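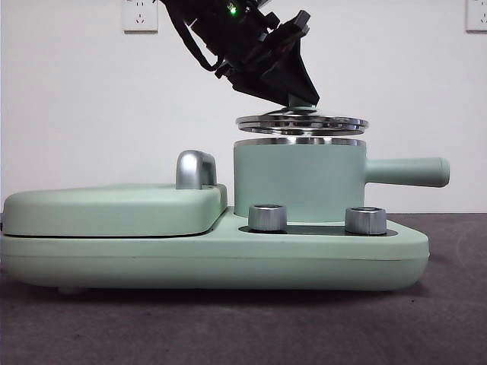 鍋のふたの課題。つまみをグリッパーの先で保持して、鍋の上に浮かせているところ。

鍋ふたデータ収集の記録(2022/07/24)

前回の記事で、次は台所まわりの動作を集めると書いた。その続き。目標のエピソード数に届いたので、設定と手順、それから失敗したことを残しておく。自分があとで読み返すためのメモが半分なので、細かい話が多い。

まず課題の内容。ミントグリーンの卓上調理器に片手鍋がのっている。アームはふたのつまみをつかんで、鍋を開ける、または閉める。それだけの動作だが、集め方を決めるまでにかなり時間がかかった。

最初は「開けて、横に置いて、戻す」を一本の長いエピソードとして録っていた。途中でやめた。長いエピソードは最後のほうで失敗すると全体が使いにくくなるし、操作するほうも疲れてくる。今は開ける、閉める、少し浮かせて止める、の3種類に分けて、別々のタスク名をつけて保存している。浮かせて止めるを独立させたのは、学習した方策がふたを鍋の真上に持ってきたところで迷うことが多かったから。止まるべき場所で止まっている例が足りないのだろうと考えた。効いているかどうかはまだわからない。

残ったエピソードは1,352本。長い版で録った初期の分は入れていない。切り分ければ使えそうなものもあるが、つなぎ目の判断を手でやることになるので後回しにした。

収集用のソフトは、前の課題から引き続き自作のCelaを使っている。操作側の関節角、グリッパーの開度、カメラ画像を同じ時刻でそろえて書き出すだけのもので、名前をつけるほどのものでもないが、フォルダ名がそうなっているのでそう呼んでいる。今回の変更点は次のとおり。

・エピソードの終わりをフットスイッチで打てるようにした。以前はキーボードまで手を伸ばしていて、最後の数フレームに操作側の手ぶれが入っていた。
・保存直後に「成功」「失敗」「保留」を選ぶようにした。保留は後から見直す。
・カメラの露出を固定した。自動のままだと、ふたが動くたびに全体の明るさが変わる。

三つ目は早くやるべきだった。ふたは磨いた金属で、照明も周りのものも全部映り込む。角度が少し変わるだけで白い筋の位置が大きく動く。自動露出だと、それに引っぱられて背景の白い壁まで暗くなったり明るくなったりする。人間が見るぶんには気にならないが、画像の差分を取ってみるとかなりひどかった。固定してからは落ち着いた。映り込みそのものは消せないし、消すつもりもない。実際の台所にある鍋のふたはだいたい光っている。

つや消しスプレーをふたに吹くことも考えたが、やめた。データがきれいになっても、使う場面と違うものを見せることになる。

卓の表面は濃い灰色にしてある。以前は白い天板でやっていて、本体の縁と卓の境目がはっきりしなかった。

つまみについて。薄い緑の小さなつまみで、これが思ったより難しい。グリッパーの先が少しでも傾いて入ると、持ち上げたときにふたが斜めになる。斜めになったまま閉めようとすると縁に乗り上げて、片側が浮いた状態で終わる。見た目には閉まっているように見えるものもあり、成功のラベルをつけてしまったあとで気づいたことが何度かあった。

そこで判定の基準を文章にして、画面の横に貼った。

成功:ふたが水平に収まり、グリッパーが離れてもふたが動かない。
失敗:落とした、縁に乗り上げた、鍋が動いた。
保留:横から見て水平か判断できないもの。

書いてみると当たり前のことばかりだが、貼る前と後では、同じ動画を見直したときの判定の揺れが目に見えて減った。迷ったら保留、と決めておくと手が止まらない。保留はその日の終わりにまとめて見る。日をまたぐと自分の基準が変わっているのがわかるので、必ず同じ日のうちに片づけることにした。

失敗例も消さずに残している。学習に使うかどうかは別として、どこで失敗したかの分布を見たい。いちばん多いのはつかみそこねで、次が閉めるときの位置ずれ。落下は少ない。

位置ずれの原因のひとつは、カメラが横寄りにあることだと思う。鍋の手前と奥のずれが画像からは読みにくい。自分で操作していても、カメラの映像だけを見ながらやると奥にずれる。最初の数日は映像を見ずに直接アームを見て操作していたが、途中から映像だけを見て操作するように変えた。自分に見えていて方策には見えない情報を使うと、まねのしようがない例になる。操作は遅くなったし、失敗も増えたが、そちらのほうが筋がいいと判断した。

変更前のデータは分けて保存してあり、Nadcombeという名前の別セットにした。両方で学習して比べるつもり。これも名前に意味はない。乱数で地名らしい文字列を出すスクリプトがあって、セットの名前は全部それでつけている。今回の本体はAfolabiというセットになった。

配置の変え方について。最初は調理器の位置を毎回ずらしていた。手で適当に動かすと、適当なつもりでも同じあたりに戻ってくる。記録を上から重ねてみたら、ほとんどが狭い範囲に固まっていた。今は卓に目立たない印を21か所つけて、スクリプトが番号と向きを指定する。指定されたところに本体の左手前の角を合わせる。面倒だが、面倒なのは最初だけで、数日で慣れた。

鍋の取っ手の向きも変えている。右に出ているのが基本で、そこから少し手前や奥に振る。取っ手は本体と同じ色なので、向きによっては背景に溶け込んで見える。アームが取っ手に当たって鍋が回ってしまうエピソードが序盤にいくつかあった。アーム側のケーブルがたるんで引っかかりかけたこともあったので、動かす前に左側のたるみを目で見て確かめることにした。点検項目としてはこれがいちばん役に立っている。

変えていないものもある。つまみが2つ手前についているが、今回はさわらない。左側の区画のふたと、その銀色の取っ手も今回は対象外。全部を一度に集めようとすると、どの課題もそろわないまま終わる。前回の引き出しの課題でそれをやって、結局使えるものがほとんど残らなかった。

加熱もしていない。電源は入れず、鍋に水も入れない。湯気が出たときに画像がどう変わるかは気になるが、アームの下で湯をわかす気にはまだなれない。

1回の作業は休憩をはさんで3セットまでにしている。それ以上やると操作が雑になる。雑になると速度が上がって、つまみに近づくときの減速が消える。あとから速度のグラフを見ると、どこで疲れたかがわかるくらい違う。速いエピソードが悪いわけではないけれど、近づき方がばらばらだと学習が安定しなかった。休憩のあとの最初の数本は練習として捨てている。

アームの零点は作業の前に毎回合わせる。一度さぼったら、その日の分が全部わずかに右にずれて記録されていた。補正できる量だったので補正して使ったが、補正したことを忘れそうなのでここに書いておく。該当分にはメタデータに印をつけてある。

学習のほうは、Rirkunovと呼んでいる小さいモデルで試し始めたところ。開けるほうはそれなりに動く。閉めるほうは、鍋の上まで行って、少し低すぎるところで横にずらそうとして縁に当たる。自分の操作を見直すと、たしかに自分も最後に横へ寄せる癖がある。上で位置を決めてからまっすぐ下ろす例をもっと増やしたほうがよさそうなので、閉める課題だけ追加で録る。

閉める課題の追加分では、開始位置も変える予定。今は鍋の横から始まるものが多く、真上から始まるものが少ない。方策が一度真上を行き過ぎたときに戻り方を知らないのは、たぶんこのせいだと思う。わざと少し外したところから始めて、戻して閉める、という例を混ぜる。

データの公開については、前に一度問い合わせをもらった。公開はしたいが、ラベルの見直しが終わっていない。保留のまま残っているものがあるのと、初期のタスク名がばらばらなのを直す必要がある。12月までに整理できればいいと思っている。形式はそのとき改めて書く。

次の記事は、映像だけを見て操作した分と、そうでない分の比較になる予定。結果が出なかったら、つまみを回す課題の準備の話を先に書く。つまみは2つとも銀色で、ローレットの細かい溝があるので滑りにくそうだが、回った角度をどうやって記録するかが決まっていない。目印のシールを貼ると画像に写ってしまうし、貼らないと角度が読めない。今のところ、撮影のあとに手で測る案しかない。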